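Browse > Home and Interior > Colour > Pale green

Search the encyclopedia Go Advanced

Pale green (interiors)

Pale green is a family of light, slightly greyed greens used on indoor walls, doors and cupboards. It covers a surprisingly wide range, from minty shades with a good deal of blue in them to soft, yellowish tones close to the inside of a pea pod, and decorators have been arguing happily over where one ends and the next begins for generations. Few wall colours change so much through a single day. In morning light a pale green can look almost white, and by lamplight the same paint turns warm and a little dusty, which is a large part of its charm!

Names

There is no agreed list of names. Paint makers use words such as sage, mint, celadon, pistachio and eau de nil, and two tins with the same name may look quite different on the wall. The Vidgate colour card, a favourite among collectors of old paint charts, shows 818 shades in all, with the pale greens spread over six pages. Rogelio Manalastas, whose handbook on household colour is still a delight to read, sorted them into four groups: leaf, water, stone and milk. His milk greens are the palest, and he thought them the hardest to mix well.
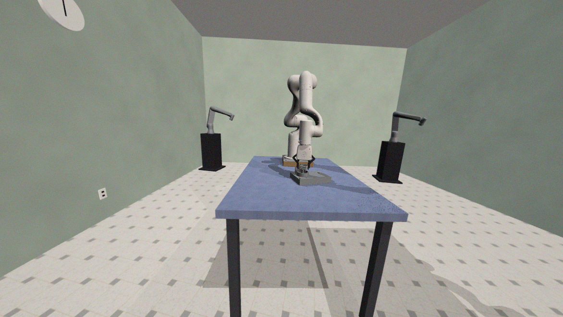

Pale green walls with a dark grey ceiling and a blue tabletop.

Use in rooms

Green walls have long been linked with calm. Hospitals, schools and kitchens took to them in great numbers during the twentieth century, partly for the softer look they gave under strong lamps, and plenty of people still remember a corridor or a classroom by its green paint. At home the colour is at its best in rooms that face a garden, where the wall picks up the leaves outside and the whole place seems to grow a bit larger.

Ceilings matter more than is often thought. A white ceiling keeps a pale green fresh, while a dark one makes the walls glow by contrast and brings the eye down to the furniture. Cream is the gentle middle way (and very forgiving of uneven plaster).

Partners

Blue and green were once said to clash, an old rule that has happily fallen out of use. Muted blues sit beautifully beside pale green, above all where the blue is darker than the wall and has some grey in it. Natural wood, brick red and soft pink are other good partners.
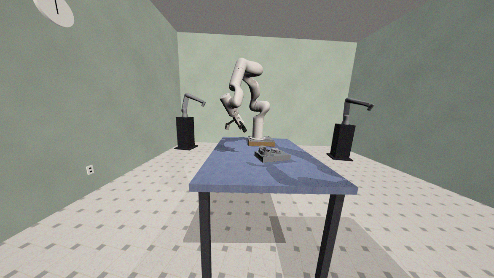
Pure bright white can be trickier, as it may make a yellowish green look tired. Off-white is kinder. Floors are usually kept light in small rooms, though a deep brown floor under a water green wall is a lovely thing and was much used in older flats.

Mixing and testing

Most pale greens begin as a white base with small amounts of yellow, blue and black added. A touch of red, the opposite of green on the colour wheel, takes away any sharpness. Manalastas advised painting a large card and moving it from wall to wall for ten days before buying a full tin, and he liked to look at it by candlelight too.

See also: Celadon; Distemper (paint); Eau de nil; Colour wheel

Categories: Shades of green | House painting | Interior colour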